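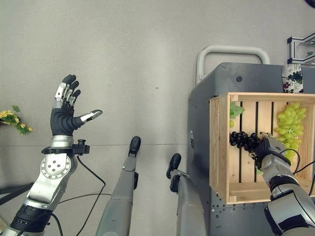
Right hand on the black grapes in the practice crate, left hand open. Training area, June.

Progress report to the Tanner Fund: fruit packing at Covbridge, second period

Work since the last report

The Drenolik unit has moved from single pieces of fruit to bunches. It completed 477 practice picks from the slatted crate in this period, using black and green grapes. All of these were done in the training area. The unit has not yet worked on the packing line and we do not plan to put it there before the next report.

Bunches are harder than we allowed for in the original plan. The grip has to go round the stem end, and the fingers need to close slowly enough not to press the berries. The operators who guide the arms now practise for 20 minutes at the start of a session before any picks are recorded. Cable routing on the right arm is still on the fault list and Kester has been asked for a shorter run.

Effect on staff

There are 70 people on the packing floor across both shifts. No jobs have been removed and no hours have been cut. Six packers have trained as operators and spend two mornings a week with the unit. They are paid at the higher grade for those mornings, as agreed in the proposal.

We held a meeting for each shift. The main questions were about pay after the trial, who is responsible if fruit is damaged, and whether line speed would be raised. We have said in writing that line speed stays as it is for the length of the trial. We could not give a firm answer on pay grades after the trial ends — that needs a decision from the site manager, and staff have been told so.

The lifting and reaching at the crate end is what packers most want taken off them. Several asked why the trial did not start with full crates. The present hands are not rated for that weight, and we should have explained this earlier.

The operators have also raised a problem with the rota. When two of them are in training on the same morning the line is short, and others cover without notice. From Monday only one operator will be released at a time. This will slow training a little.

Spending

Equipment spending is within budget. Training has run over by 120 hours, nearly all of it cover for packers away from the line. We ask to move the unspent travel money to meet this.

Next period

Kester will fit the new cable run and check both wrists. We will then repeat the grape picks with mixed bunches and begin placing into trays. Operators will write the first draft of the floor instructions themselves, and the safety representative will review it before anyone else is trained.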